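Stukcombe Climate and Earth Observation Centre
Workshop notes: looking after a home weather station

Households taking part in the rainfall and temperature survey are asked to follow the advice below. Readings are compared with satellite records, and small faults at the station can mislead the comparison for weeks.

Siting the thermometer
Place the sensor over short grass, well away from walls, vents and paving. It should be shaded from direct sun but open to the air. A screen painted white should be washed each May with warm water and a soft cloth.

Cleaning the rain gauge
Lift off the funnel and remove leaves, seeds and cobwebs. Rinse the funnel and wipe the tipping bucket gently. Do not oil the pivot. Check that the base is level before the funnel goes back, and note the time of cleaning in the station book.

Snow and frost
Let snow in the funnel melt indoors and measure it as rain. Hot water should not be poured into a frozen gauge, as the plastic may crack.

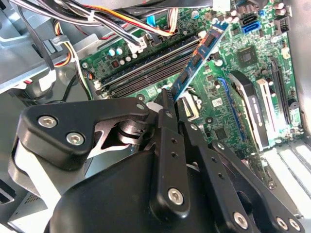
Survey records should be kept on a computer that is in sound order, with a second copy stored elsewhere. Older machines may slow down when several years of readings are opened together, and extra memory is often the cheapest remedy. Switch off at the wall before opening the case. A memory module, such as the blue one beside the gripper, should be held by its edges and lined up with its slot before any pressure is applied.

Questions about station care may be sent to Teresa Antunes at the Centre. Please quote your station number.

Last revised Saturday, March 3, 2018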